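Home / Tips for the house / The table that collects everything

How to take care of a table where you work, drink and keep your plants

Posted 19 Sep 2014 by Vicente Montecinos

In our home there is one table which is used for all. My wife's carvings stand there, a plant stands there, the parcels arrive there and wait. If you also have such a table, maybe these tips are useful for you. I learned most of them by making the mistake first.

Put a board under the work

A white table top shows every mark. I keep a big wooden board on it and all the messy work happens on the board: gluing, oiling, cutting of string. A board can be sanded when it becomes ugly, and a table top of this type cannot. If your board slides, put a damp cloth under it, or four small dots of rubber. Do not use double-sided tape. I did this one time on the old table from Tedton and the glue stayed for two years.

Coasters are for bottles also

People use a coaster for the cup and forget the bottle. A bottle of oil or cleaner has nearly always a little liquid on its foot, and this makes a ring in the wood before the evening. I give each bottle a coaster when it stands on the board. For an old ring of oil, put baking soda on it, leave it one night and brush it away. On raw wood you may need to repeat. For a white ring on varnished wood, try first a soft cloth and a very small quantity of furniture wax.

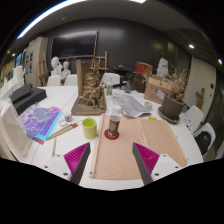

Dusting a carved piece is a slow job and it is better to do it often than to do it strongly. Take a dry paint brush with soft hair, 2 inches wide for the open parts, and a small one from the children's paint box for the deep parts. Begin at the top. Hold the nozzle of the vacuum near with the other hand, but never touch the carving with it, and put an old stocking over the nozzle so that a broken piece is not lost. Never spray directly on a carving. The liquid goes in the hollows, dries there and leaves a grey colour which is very hard to take out. If you need moisture, spray it on the cloth, in another corner of the room.

For pieces with a rough white surface I use only the brush. A cloth leaves fibres.

Paper on the table

Printed sheets, newspapers and wrapping are good protection, but the ink can travel to a white surface if it gets wet. Turn the printed side up and change the paper when it is creased. Ink that is already on the table goes away with a bit of rubbing alcohol on cotton. Try it first in a place that is hidden.

Plants that look finished

Mélanie Lemieux from the garden club in Prendergast taught me not to throw away a dry plant too fast. Scratch a stem with your nail. If it is green under the skin, cut the dry part, give a little water and wait some weeks. If it is brown everywhere, you can still keep the stems for a dry arrangement. Always use a saucer, and a saucer larger than the foot of the pot. Empty it after watering. Lift the pot from time to time and clean under the saucer too, where the fine sand scratches the table.

Boxes

An open cardboard box is a trap. In our house it becomes the home of receipts, string and one glove. My rule is that a box may stay on the table until the end of the week, then it is flat or it has a label and goes to the shelf. I write on the short side, with thick marker, because this is the side that you see on a shelf.

Sprays and bottles

Keep them together at the back, with the labels to the front. When you fill a spray bottle again with another product, remove the old label the same day, even if you are tired. Warm water and a drop of cooking oil takes off most label glue.

Next time I write about sharpening the small knives.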